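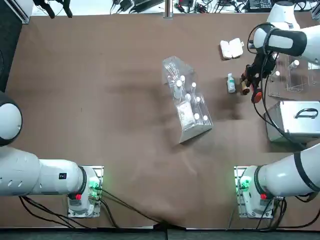 Two white robot arms, one at each side of the table

Mobile development > Libraries > Data and sync
14 shares | 3 comments

Skosell offline sync library

Skosell keeps a local copy of your app's data on the phone or tablet and sends changes to your server when there is a connection. It is made for apps that people use in places where the signal comes and goes: stockrooms, basements, vans, hospital corridors, farms. Your code reads from and writes to the local copy only, and the library deals with the network.

The current release is called Hepburn. It replaces the old background worker with a new one, and the file format on the device has changed. Existing files are converted the first time the app opens. Please read the upgrade notes further down before you ship it.

What you get

The licence covers the client library, the command line tool and Botmont, the small server that sits between your app and your own database. You can run Botmont on your own machines or let Lorbridge host it for you. Both versions are built from the same code and take the same settings file.

The client library is supplied for Android and iOS. There is no web version at present. The Android package can be used from Kotlin or Java, and the iOS package from Swift. Sample projects for each are in the download, along with a test server that runs on a laptop and needs no account.

How syncing works

Each change made in the app is written to a log on the device. When a connection is available, the log is sent to Botmont in batches of 20 changes. Botmont checks each batch against your rules, writes the accepted changes to your database and sends back anything new. If the connection drops in the middle of a batch, the whole batch is sent again next time. Every change carries its own key, so a repeated batch does not create double entries.

You choose how often the app tries to sync. The default is every 90 seconds while the app is open. In the background the timing is up to the operating system, and no library can promise a fixed interval there. If you need the user to know where they stand, call the status function and show the result on screen. It returns the number of changes waiting and the time of the last successful sync.

Conflicts

A conflict happens when two people change the same record before either of them has synced. Skosell compares records field by field. If one person changed the address and the other changed the phone number, both changes are kept. If both changed the same field, your rule decides. The built-in rules are latest wins, server wins and ask the user. You can also write your own in a short function that receives both values and returns one.

Latest wins uses the time recorded by the device, corrected by the difference between the device clock and the server clock at the last sync. It copes with a clock that is a few minutes out. It does not cope with a user who changes the date by hand — use server wins for anything to do with money or stock levels.

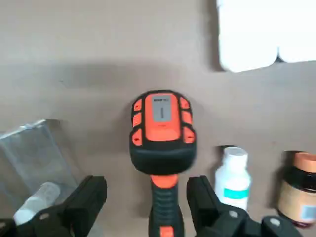
Handheld barcode scanner in orange and black

Storage and security

The local copy is encrypted. The key is held in the device's own key store and is never sent to Botmont. When a user signs out you can keep the local copy, wipe it, or wipe only the records that belong to that user. Wiping is not undone by signing in again; the data is fetched fresh from the server.

Attachments such as photographs and signatures are stored as separate files and synced after the records they belong to. You can set a size limit per attachment, and you can tell the library to send attachments over wi-fi only.

Requirements

A supported version of Android or iOS (the list is in the download, in the file called platforms.txt).
A PostgreSQL or MySQL database that Botmont can reach.
A Linux server with Docker, if you are running Botmont yourself.
A sign-in system that issues tokens. Skosell does not manage user accounts.

Upgrading to Hepburn

Update Botmont first. The new server still talks to the previous client, but the new client will not talk to the old server. Then release your app with the new library. On first opening, the local file is converted in place, and the app should show a waiting message while this happens. On a large file with many attachments it can take a noticeable time on older phones.

The function called syncNow no longer blocks. If your code relied on it returning after the sync had finished, move that code into the completion handler. The old behaviour is still there under the name syncAndWait and will be removed in the next major release.

Custom conflict rules written for the previous release work without changes.

Price

The single app licence is £110 a month and covers one app on both platforms, with unlimited users if you host Botmont yourself. Hosted Botmont is charged on top according to the amount of data stored. Paying for 12 months in advance brings the price down, and the order form shows the yearly figure before you commit to anything.

There is a free licence for development and testing. It has all the same functions, but shows a small notice when the app starts and cannot be used in an app store release.

Support

All paid licences include support by email on working days. Please include the output of the diagnose command with your first message. It lists the library version, the settings in use and the last errors, and leaves out the contents of your records.

Known problems in Hepburn

Attachments with a name longer than the file system allows are skipped without a warning. A fix is in testing.
On some Android tablets the background sync stops after the battery saver has been switched on and off again. Opening the app starts it again.
The command line tool prints dates in American order whatever the system setting.

Page last updated 10/4/26

Share this page (14) | Comments (3)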